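Textile Care and Storage, Unit 4
Handout: Wire hangers and the hanging of light garments
Prepared by Mariama Amegashie
Revised May 7, 2021

Read before the practical session. Bring the garment inventory sheet from Unit 3. The folding exercises from April are assumed and will not be repeated.

1. Scope

The unit covers coated wire hangers used with light garments: shirts, thin jackets, shorts and unlined pants. Wooden and molded hangers are treated in Unit 5. Clip hangers are mentioned only where they replace a wire hanger for a particular garment.

2. Parts of the hanger

The terms below are used in the rest of the handout and on the worksheet.

Hook. The curved upper section that goes over the rail. The opening of the hook faces one way only, and all hangers on a rail should face the same way.

Neck. The section directly under the hook. On most wire hangers the two ends of the wire are twisted together here. The twist fixes the angle between hook and shoulders. A loose twist lets the hook swivel, and the garment will then turn on the rail.

Shoulder wires. The two sloping segments that run from the neck to the corners. They carry the load of a shirt or jacket.

Corners. The tight bends where the shoulder wires meet the bottom bar. Coating wears through at the corners first.

Bottom bar. The straight lower segment. It carries folded pants and keeps the corners apart. A bar that has bowed downward brings the corners closer together and reduces the usable width.

3. Wire and coating

Plain steel wire is not used in our storage rooms. Bare wire rusts in humid air, and rust marks on cotton are difficult to remove without weakening the fiber. All stock is coated. Two grades are kept, ordered under the names Colance (thin wire) and Darko (heavier wire). The thin grade is adequate for a single shirt. Use the heavier grade for any garment that pulls the bottom bar out of line when the hanger is held by the hook.

Inspect the coating before use. Run a dry cotton cloth along the full length of the wire, including the inside of both corners and the underside of the neck. Threads left on the wire indicate a crack or a burr. Hangers that catch the cloth go in the reject bin. Do not repair the coating with tape. The adhesive softens in warm rooms and transfers to the fabric.

At the last stock check 198 hangers were inspected in the teaching store. The results are on the sheet pinned beside the rail and will be needed for question 3 of the worksheet.

4. Working surface

Work on a flat, clean table, preferably pale, so that lint and loose threads can be seen. Clear away anything with a rough edge. Lay the garment face up unless the worksheet states otherwise. Close zippers. Leave buttons open until the hanger is in position, then close the top button only.

A crumpled garment should be opened out before the hanger is inserted. Wire pushed into bunched fabric tends to catch in a fold, and the fold is then pressed into a crease by the weight of the cloth below it.

5. Handling the hanger

Hold the hanger at a corner or at the neck. Avoid gripping the middle of a shoulder wire, where the wire bends most easily. To free a hanger that is lying on cloth, raise one corner, check that the wire is clear of the fabric along its length, and then raise the remainder. Dragging the wire across a knit can pull loops.

The wire is easy to lose sight of against dark cloth. Green-coated stock is used for the demonstrations on account of the contrast it gives with most of the practice garments. 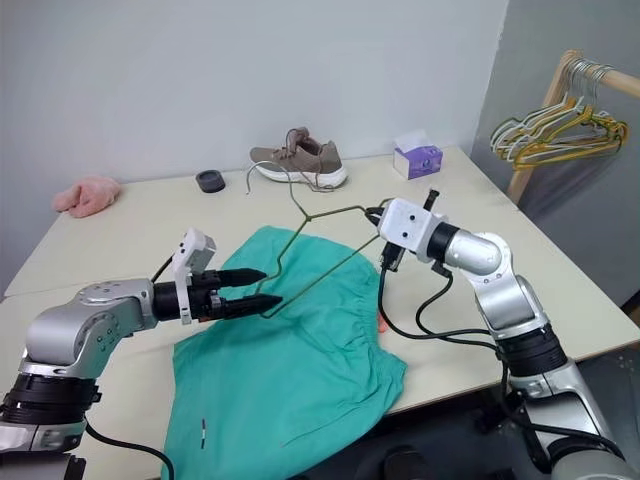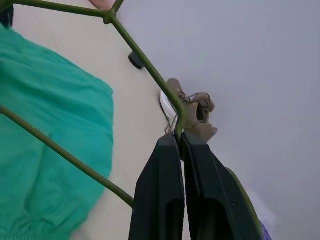 Fig. 1 (first) and Fig. 2 (second). Green coated wire hanger with teal garment.

6. Inserting the hanger

6.1 Shirts and jackets that open in front

Open the front fully. Place one corner of the hanger into the first shoulder, with the neck at the center of the collar. Bring the second shoulder over the opposite corner. Check that both shoulder seams lie along the wires. A seam that sits forward of the wire will leave the back panel carrying the load.

6.2 Closed tops

Insert the hanger from the hem, hook first, and bring the hook up through the neck opening. Do not stretch the collar over the corners. A stretched rib collar does not fully recover.

6.3 Garments with a gathered or elastic edge

Keep the elastic away from the corners. Elastic held under tension for a long period loses return, and a narrow wire concentrates the tension at one point. Where the garment has an elastic waist, fold it once lengthwise and lay it over the bottom bar with the waist hanging free. If it slips, use a clip hanger with padded jaws.

6.4 Pants and shorts

Fold along the existing crease, or along the inseam where there is none. Pass the folded garment over the bottom bar so that the two sides are nearly equal in weight. Shorts are usually too short to balance on the bar and are better stored flat.

7. Checks before hanging

Hold the hanger by the hook at eye level and let the garment settle. Confirm the following:

The neck is vertical.
The shoulder seams are level.
No wire shows through the cloth at either corner.
The hem falls free, with no part of it caught on the bar.

Correct any fault on the table. Adjusting a garment on the rail disturbs the ones next to it.

8. Rail spacing and load

The Griltar rail in the teaching store is marked at intervals. Use one hanger per mark for jackets and one per mark for shirts, even where there appears to be room for more. Sleeves should hang straight. The rail label gives the maximum load and is to be read before a new section is filled.

Garments kept longer than one term are moved to flat storage in the Mirari drawers. Long hanging on wire produces a raised point at each shoulder. Steaming reduces the point on cotton and has little effect on coated or bonded fabrics.

9. Worksheet questions

1. Name the parts of the hanger that carry the load for (a) a shirt and (b) folded pants.

2. A jacket turns toward the wall each time it is placed on the rail. State the most probable fault in the hanger and the test you would use to confirm it.

3. From the stock sheet, find the proportion of hangers rejected for wear at the corners. Show the working.

4. A pair of unlined pants has an elastic waist and no crease. Describe the folding and hanging procedure in no more than 255 words.

Hand in the worksheet with the inventory sheet attached. Rejected hangers found during the session are to be labeled with the fault and the section number of this handout that describes it.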